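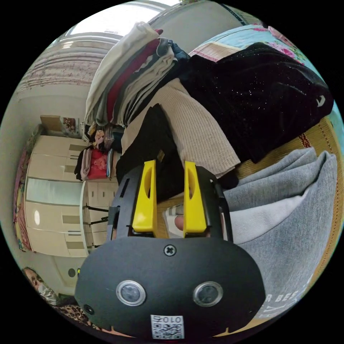 **叠好的衣服一摞就歪，毛衣和丝绒的到底该怎么放？**

Rianne Leemans　发表于 2025年1月20日　浏览 1253　分类：家务／衣物收纳

各位好，来求助了！我每年冬天都要把衣柜整个翻一遍，衣服全抱到床上，叠啊叠的，叠到后半程就开始崩溃。我的毛病是这样：叠的时候觉得自己挺利索，一件一件往上摞，摞到某个高度它就开始往一边歪，我扶一下，过一会儿又歪，最后往柜子里一抱，半路散架，等于白叠。

衣服种类也杂。有薄的打底衫，有连帽卫衣，有米白色的粗针毛衣，还有一件黑色丝绒带亮片闪光的，每年也就穿那么一两次，可就是舍不得扔（谁还没有一件这样的呢）。薄的好办，我头疼的是卫衣和毛衣。卫衣的帽子叠进去鼓一个包，不叠进去又耷拉在外面；毛衣叠完像个枕头，压在谁上面谁就歪。

我试过的办法先交代一下，免得大家白打字：

- 卷起来。T恤可以，毛衣卷完粗得像一条法棍，抽屉关不上。
- 真空压缩袋。压是压下去了，拿出来全是死褶，毛衣蔫得我心疼。
- 全部挂起来。杆子不够长，而且毛衣挂了一个冬天，肩膀上顶出两个小角。
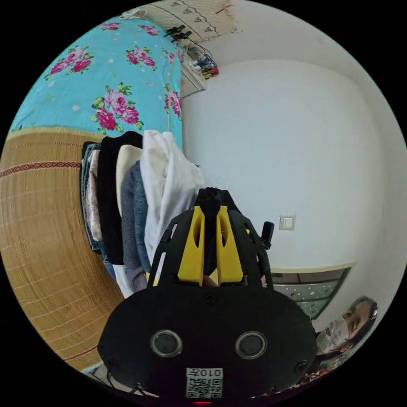 我还有个习惯不知道对不对，就是喜欢先在床上摞成高高的一摞，全部叠完再统一往柜子里搬。我妈就这么干，她那一摞能稳稳当当放一下午，我的就不行。我问她诀窍，她说"多叠叠就会了"，行吧。

柜子的情况：隔板之间净高 40 厘米，没有抽屉，就是一格一格敞着的。我想放下面这些：毛衣、卫衣、针织开衫、打底衫，外加那件丝绒的。想问：

1. 毛衣和卫衣怎么叠才不会鼓？
2. 一摞到底摞多高合适？
3. 丝绒带亮片的能不能跟毛衣放一起？
4. 床上叠衣服有没有什么顺序可讲？我现在就是抓到哪件叠哪件。

先谢谢大家！家里还有两个 Stonberg 的布收纳箱空着，如果用得上也请告诉我怎么用。

---

**Wilmer Yupanqui**

我来我来，这个我踩过的坑够写一本书了，慢慢说啊。

先说歪的问题。多半是你每件叠出来的大小不一样，还有就是折边老朝着同一边。衣服对折之后，有折痕的那一边厚，散口的那一边薄，你一件一件都把折痕朝着自己放，摞几层就是个斜坡，不歪才怪。薄衣服看不出来，毛衣一上去立刻现原形。办法也简单：毛衣一件折痕朝左，下一件折痕朝右，交替着来。丑一点，但是稳。如果你跟我一样有点强迫症，非要折痕全部朝外才看着舒服，那就别摞高，一摞放矮一点，多分几摞。

大小的问题，我是拿一块硬纸板解决的。从快递箱上裁一块，宽度按柜子的格子来，衣服面朝下铺开，纸板放在领口下面中间的位置，两边往里折，下摆往上折，抽出纸板，完事。叠到后来手就记住那个宽度了，纸板可以退休。网上有卖那种塑料叠衣板的，我买过一个 Truveleck 的，能用，就是放薄衬衫的时候板子自己先滑，后来我又回去用快递箱了，哈哈。

卫衣：先把两只袖子往背后折，折平，然后帽子往下翻，**平铺**在后背上，别团，帽绳塞到帽子里面。接着左右往中间折，下摆往上折两次，帽子就被夹在里头了。你说鼓包，我猜是你最后才把帽子塞进去的，顺序反过来试试。

毛衣：粗针的别折太多道，折得越多越像枕头。袖子交叉平放到背后，身子左右各往里收一点，然后从下往上对折一次就够了，最多两次。叠好之后用手掌轻轻按一按，把里面的空气赶出来，别使劲压，罗口那一圈尤其别拽。

高度嘛，我自己的规矩是毛衣一摞最多 6 件，超过了抽底下那件的时候肯定全军覆没。你格子 40 厘米高，上面得留出手伸进去的地方，放满了等于没法拿。

先后顺序：先分堆，再叠。我知道这听着像废话，可是抓到哪件叠哪件，结果就是毛衣上面压着打底衫，打底衫上面又来一件卫衣，软的硬的混在一起。分完堆从最厚的开始叠，厚的费劲，趁还有耐心先干掉，薄的留到最后，边看剧边叠都行。

---

**Gianni Caruso**

全部卷起来竖着放就好了，我家全是卷的，从来不歪。

---

**Pieter Ntuli**

楼上那位，人家写了卷过了，毛衣卷完关不上……

我主要说一下丝绒那件，前面没人讲到。**别跟毛衣叠在一起放。** 两个原因，一个是亮片和闪粉那种表面会蹭，毛衣的线又松，勾一下就是一根线头；另一个是丝绒怕压，绒毛朝一个方向倒下去以后会留一道一道的印子，熨斗还不能直接上。我太太有一条丝绒裙子被我好心压在最底下过了一个夏天，那个印子到现在还在，她每次穿都要看我一眼。

正确做法是挂。你杆子不够长，也总能匀出一件的位置吧？用宽肩的衣架，里子翻到外面挂，外面罩个透气的布套，旧枕套剪个口就行。如果衣服上有金属小标之类的装饰，翻面以后拿张软纸垫一下，省得它自己蹭自己。实在挂不下，就放到你那个布收纳箱里，单独一层放在最上面，折的地方夹一卷软纸，让它拐个圆弯，别折出死印。

那两个收纳箱我会这么分：一个放当季不穿的针织开衫，平放，厚的在底下；另一个留给丝绒和其他娇气的东西。别装满，箱子上面也别再压东西。

另外提醒一句，收之前检查一下袖口腋下，穿过的衣服洗干净再收，彻底干透再合盖子。我有一年十二月偷懒，穿过一次的毛衣直接塞进去，来年拿出来领口黄了一圈。

预算方面，有人会劝你买成套的抽屉柜。我在 Ganel 买过一组，花了 265，用着还行，可是你那种敞开的格子加两块竖的隔板就能解决大半问题，先别急着花钱。竖隔板的好处是衣服左右有个靠头，想歪也歪不到哪儿去。

---

**Rianne Leemans**（提问者回复）

谢谢谢谢！折痕朝向那个我真的从来没想过，刚跑去看了一眼我妈的柜子，她就是一左一右交替放的！她自己都说不上来为什么，"顺手就这么放了"。好家伙，祖传手艺差点失传。

帽子先翻平再叠的办法也试了，鼓包小了很多。纸板裁宽了，又修了一刀，现在跟格子差不多宽。
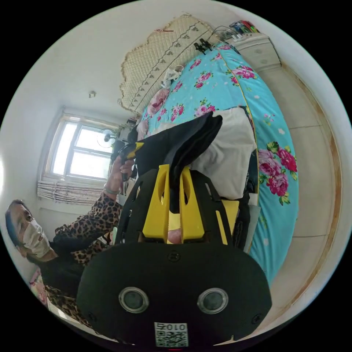
分堆这件事我还有个小问题想追着问一下。按厚薄分我懂了，那颜色要不要也分开呢？我一直懒得管这个，黑的挨着白的就那么放在床上，黑色那件还没叠，旁边那件白的皱成一团，然后我又心疼白的会沾上毛。还有就是我的床单花得厉害，蓝绿底子上全是大朵的玫瑰，线头掉上去根本找不着，只能等叠完了整条拎起来抖。你们叠衣服底下会另外铺一块什么吗？

---

**Wilmer Yupanqui**

哈哈哈向阿姨致敬！

颜色不用分得太细，把掉毛的挑出来就行。我的判断办法很土：拿一截透明胶带在衣服上粘一下，粘下来一层绒的，就单独一堆，最后叠。别的黑白挨着没什么关系。要是白的已经沾上了，也别一根根捏，粘毛滚筒顺着一个方向滚，粗针毛衣就轻一点，滚筒胶太黏容易带出线来。

底下我会铺一条纯色的旧浴巾，浅色最好，掉什么都看得见，叠完四个角一提，拿到阳台上抖。浴巾有点摩擦力，薄衣服在上面不会乱滑，袖子也比较听话。皱成一团的那种先拎着肩膀抖两下，再铺平用手抹一遍，能省掉一半熨的功夫。

---

**Pieter Ntuli**

浴巾+1，我用的是旧桌布，一样的道理。竖隔板装好了记得回来说一声尺寸合不合，我家次卧那个柜子也想照着改，还没量呢。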